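绿色课堂论坛 > 学生习作与小课题
家庭碳足迹小论文,数据该怎么取?
楼主发表于2026年5月7日

青石板巷(楼主)
女儿初二,学校布置了一篇环境类小论文,题目自拟,她选的是“我家一年排放多少二氧化碳”。字数上限3,000字,6月交。老师推荐用Cuveo网站上的家庭计算器,把用电、用气、出行填进去就出结果。
我们照着填了。全年用电3,629度,天然气392立方米,都是从缴费记录里加出来的。车是混着开的,我上下班用,周末回老家也用,油费有记录,里程没有记。
问题是同样的数据,填到Haugland那个计算表里,结果比Cuveo低不少。孩子现在不知道该信哪一个。我的意见是取平均数,她不同意,说两个数不一样总得有个原因。请问各位辅导过这类作文的老师和家长,一般怎么处理?

半坡种豆
先看两个计算器用的电力排放因子是不是同一年的。电网里水电、风电、光伏的比例每年在变,因子也跟着更新。有的网站几年没动过,算出来自然偏高。Haugland的表最后一页有因子来源,Cuveo要点到“方法说明”里去找,字很小。
平均数不要取。两个口径不同的结果取平均,读的人没法知道这个数代表什么。

渡口老周
同意楼上前半段。后半段我觉得对初中生要求太高了。老师布置这个题目,主要是让孩子知道生活里哪些事情会产生排放,哪怕数字粗一点也没关系。我儿子前年写过,直接用了一个计算器的结果,注明来源,成绩不差。

半坡种豆
成绩好不好是另一回事。既然孩子自己提出来两个数不一样,正好写进去,这比抄一个结果有内容。

青石板巷(楼主)
查到了。两个网站的因子确实不是同一年,另外Cuveo把天然气开采和运输过程中的泄漏也算进去了,Haugland只算燃烧。差别主要在这两处。
孩子昨晚把两份说明都打印出来,用荧光笔划了不同的地方。她想用Haugland的,理由是每一步都能自己用计算器按出来。 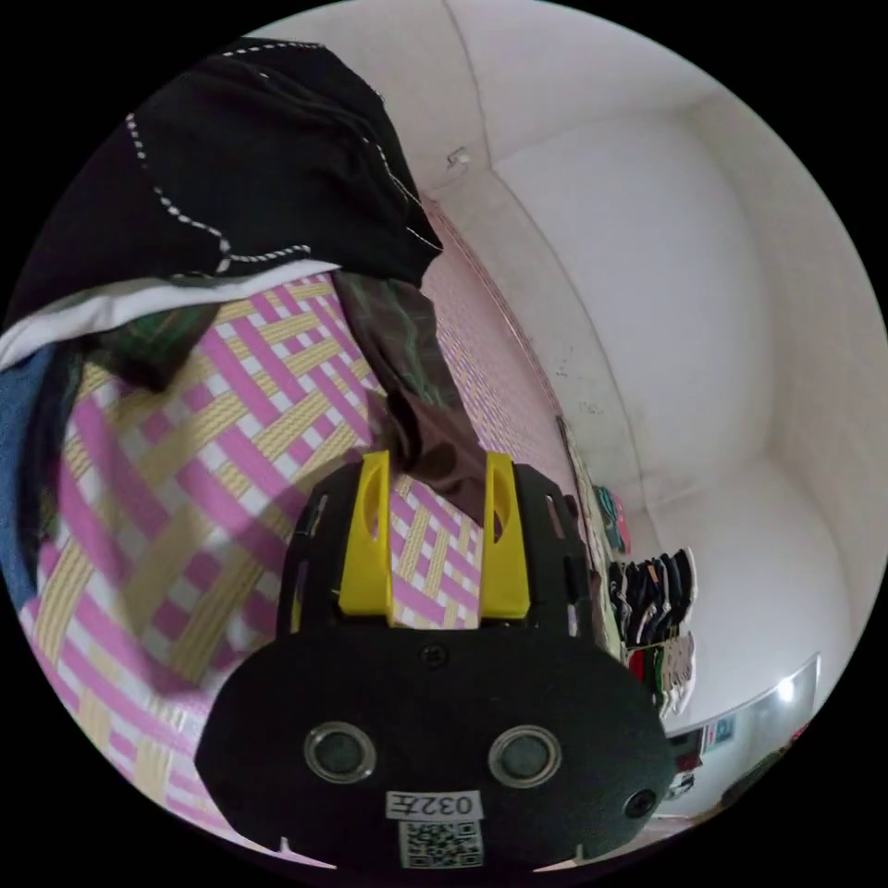 另外用电这块还有一个疑问。我们家有三口人,但奶奶每年冬天过来住三个月,取暖用电那几个月明显高。算人均的时候,奶奶算一个人还是不算?

小满不满
按居住月份折算就行。三个人住满一年,奶奶住三个月,加起来是三又四分之一个人。文章里写一句说明,别的不用多讲。

渡口老周
我建议直接写家庭总量,不写人均。题目就是“我家一年”,折算成小数个人,初二学生读起来别扭,老师也未必喜欢。

小满不满
不写人均就没法跟别人比。她如果想在结尾讨论自己家在班里算高还是算低,总要有个统一的口径。

青石板巷(楼主)
她说两个都写,总量放正文,人均放在表格下面。

灰椋鸟
说一下出行部分。没有里程可以用油费倒推。把一年的加油小票或者付款记录加起来,除以当时油价得到升数,再乘汽油的排放因子。油价一年里有涨有跌,按月份分开除会准一些。如果付款记录里混了洗车、买水的钱,先剔掉。
公交和地铁的数据比较难,我带的学生一般是连续记两个星期,再推算到全年,寒暑假单独扣除。高铁可以查购票记录。飞机要注意,很多计算器默认把高空的额外影响也乘进去,有的不乘,结果能差出一倍左右。

青石板巷(楼主)
谢谢,油费这个办法好用。我们去年没有坐过飞机。

北窗
我想说说结尾。这类作文十篇有八篇结尾写“我家准备种40棵树,抵消全年排放”。我当过两次Pandov征文的初评,看到这种写法基本上不会给高分。树苗前几年吸收得很少,种在哪里、能不能活、活多少年都没有交代,写“抵消”是不成立的。

渡口老周
孩子有种树的心是好事,评委没必要这么苛刻。树总是吸收二氧化碳的,这一点没有错吧。

北窗
树吸收二氧化碳没有错,错在“抵消全年”。排放是今年发生的,吸收要摊到几十年里。孩子可以写参加植树,也可以写自己喜欢树,只要不把它当成减法里的那个减数。

半坡种豆
支持北窗。科学类的文章,数量关系是底线。

渡口老周
那你们说结尾写什么?节约用电、随手关灯,更没有新意。

北窗
写她自己数据里看得出来的东西。比如冬天用电高,高在哪个电器上,插个计量插座测一周就知道了。空调设定温度调低两度,电表上有没有变化,也可以记。这些都是她自己家的数据,别人抄不来。

灰椋鸟
现在是五月,测取暖来不及了。可以测热水器或者冰箱,六月交稿前还有时间。热水器保温耗电值得测,我家那台老的,不用热水的日子电表也照样走。

青石板巷(楼主)
热水器可以测,我们家是储水式的,二十四小时插着。计量插座买什么样的?

灰椋鸟
先看热水器铭牌上的功率,插座额定电流要够,十六安的插头不能插到十安的计量插座上,也不要用转换头。我用的是Rurkard的,十六安款,能按天显示度数,够用了。数据每天固定一个时间抄,早饭前抄最不容易忘。

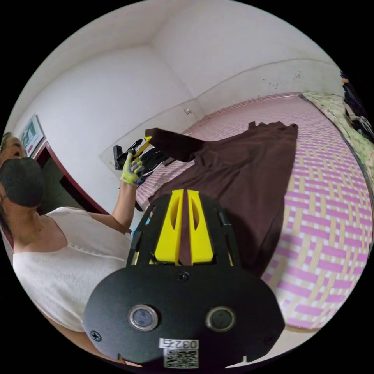
参考资料与格式

小满不满
文献怎么列,顺便提一下。初中小论文不要求很规范,但网址、查阅日期、机构名称这三样要有。计算器的结果会变,不写查阅日期,老师过几天去核对可能就对不上了。

青石板巷(楼主)
她还看了一本小册子,是Vilgot Wikström写的,中译本叫《厨房里的碳》,学校图书室借的。里面讲食物那一章她很想引用,说牛肉的排放远高于鸡肉和豆类。食物要不要算进我们家的总量里?

半坡种豆
那本我翻过。讲原理可以引,数字不要直接套,书里的例子是北欧家庭,饮食结构和运输距离都跟我们不同。
食物要算的话工作量很大,得记一家人吃了多少斤肉、多少奶。建议不放进总量,单独写一段“没有计算的部分”,把食物、衣服、快递包装列在里面,说明为什么没算。

渡口老周
这次我跟半坡意见一样。3,000字本来就紧,食物再展开就写不下了。

北窗
我倒是觉得食物可以写一点。很多家庭食物这一项不比用电少,完全不碰,读者会以为不重要。记一个星期的菜篮子,只写肉类,一小段就够。

半坡种豆
一个星期代表不了全年,碰上来客人或者过节就偏得厉害。

北窗
公交不也是记两个星期推全年?写清楚是估计就可以。

半坡种豆
上下班上学是固定路线,吃饭不是。这一点我保留意见。

青石板巷(楼主)
跟孩子商量过了,食物不进总量,写在没有计算的部分里,引用那本书一句话,注明是国外的情况。
目前的提纲贴一下,请大家再看看:
一、为什么选这个题目
二、数据从哪里来(电费、气费、油费记录)
三、两个计算器的结果为什么不同
四、我家的总量和人均
五、热水器测量
六、没有计算的部分

小满不满
第三部分别写太长,放一张对照表,两列,把因子年份和包含范围写上就可以。第五部分留多一点篇幅。

灰椋鸟
热水器测量分两段,先照平时那样一直插着测一周,再改成用前一小时通电测一周。两周里洗澡次数尽量一样,不一样就记下来。进水温度也会影响,五月到六月水温在升,文章里提一句。

渡口老周
提纲没问题。第一部分让孩子自己写,家长不要改,一改就有大人腔。

青石板巷(楼主)
好的。插座已经下单了,到了就开始抄表。等两周数据出来我再回来更新,对照表也一起贴上来。

北窗
对照表里单位统一用千克,别一栏千克一栏吨。初评的时候见过不少错在这里的。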